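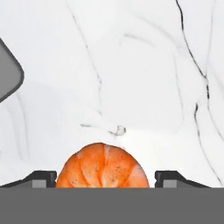
BLACKBURN, 25 Jul 2019 - I run a small company called Drateno, and people ask me one question more than any other. When is the robot going to do my kitchen? So when we decided to put out a release about Roltitz, our simulated kitchen for testing robot arms, I figured I'd write it myself and try to answer that. Fair warning, the answer is "some of it, on a good day, with a lot of supervision."

Roltitz is opening to outside teams today. It's a kitchen that lives entirely on a computer, with a marble counter, cabinets, drawers, outlets on the wall and an arm that can be told to do chores in it. You bring the software that does the thinking, and we supply the room and the groceries. The first release has 40 chores in it, and they're all small. Pick up the shrimp. Move the container. Put the thing down where the thing goes.

I know, I know - one shrimp! I get teased about the shrimp at every family dinner. But I'd ask anyone who thinks it's easy to watch how many ways there are to get it wrong. It's curved, there's a front and a back to it, and the fingers have to come in at the same height on both sides or the whole business slides off to the left. A person does this with a fork in one hand and the phone in the other. Our software has to work out where the shrimp is, which way it's turned, how wide to open and when to quit squeezing, and then it has to do all that over again when somebody moves the shrimp an inch.

We've been running our own software (it's called Musix, and no, it has nothing to do with music, we just liked the sound of it) through the kitchen since May. We put it through 326 attempts for this release, spread over all the chores, and I've watched more of them than I care to admit. The simple pickups are coming along nicely. If the item is out in the open on the counter and there's nothing next to it, Musix is a decent helper. Put that same item close to a wall or behind something tall and it starts to dither. It'll hover, back off, come around again and hover some more, very much like my brother-in-law parking a car.

Containers are the part I'm most excited about right now, and also the part that keeps me up at night. A shrimp by itself is one problem. Food inside a box that you can see through is a whole different one, as the software has to decide whether it's looking at the food or the box, and then go for the box. We spent weeks on that! There's a lot of gripping at things that sit behind a clear side, and then a lot of me saying "no, the outside, the outside" to a screen.

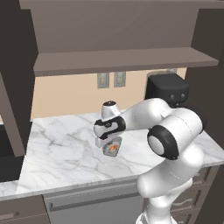

The Roltitz arm above the counter, holding a semi-transparent container with something orange inside.

So can a machine do household chores yet? I'll give you my own view, and you can hold me to it. Single steps, yes, more and more of them. A whole chore from start to finish, like clearing up after dinner with four kinds of leftovers and a sticky pan, no. I wouldn't leave Musix alone with my kitchen, and I wouldn't sell it to you for yours. The trouble is in stringing the steps together. If step two goes a little crooked, step three starts from a crooked place, and by step five you've got a robot very carefully putting nothing into a drawer.

Shop floors are a bit further along, from what I've seen, mostly on account of people there being willing to put the parts in the same spot every time. My kids will never put anything in the same spot every time. That's the real gap between a workbench and a kitchen counter, if you ask me, and it's why we built a kitchen first.

I should say what a simulated kitchen can't tell you, too. A real shrimp is slippery, and a real container has a lid that fit fine until it went through the dishwasher. We do our best with weight and grip, but a good score in Roltitz means you're ready to try it on a real counter, with a towel handy. It doesn't mean you're done. Please don't put our numbers in an ad for a home robot. We'll be grumpy about it.

For teams that want in, we have 20 places in the first group. Each team gets the full kitchen, all the chores, the starting positions we used for Musix and our own results to compare against, including the embarrassing ones. Runs can take up to 5 hours if you do the complete set, so start one before lunch. Schools and hobby groups are welcome, and you don't need an arm of your own.

Next on our list are drawers, then the dishwasher. I've promised the office a cake if Musix ever loads a full rack without help, and I haven't had to price any cakes so far.

About Drateno
Drateno makes Roltitz, a simulated kitchen for trying out robot chores, and Musix, the software that practices in it. We work out of Blackburn.

Press contact
Drateno press desk, Blackburn. Ask for the Roltitz release. Larger copies of both pictures are available on request, and we're happy to set up a screen demo for reporters who'd like to pick the chore themselves.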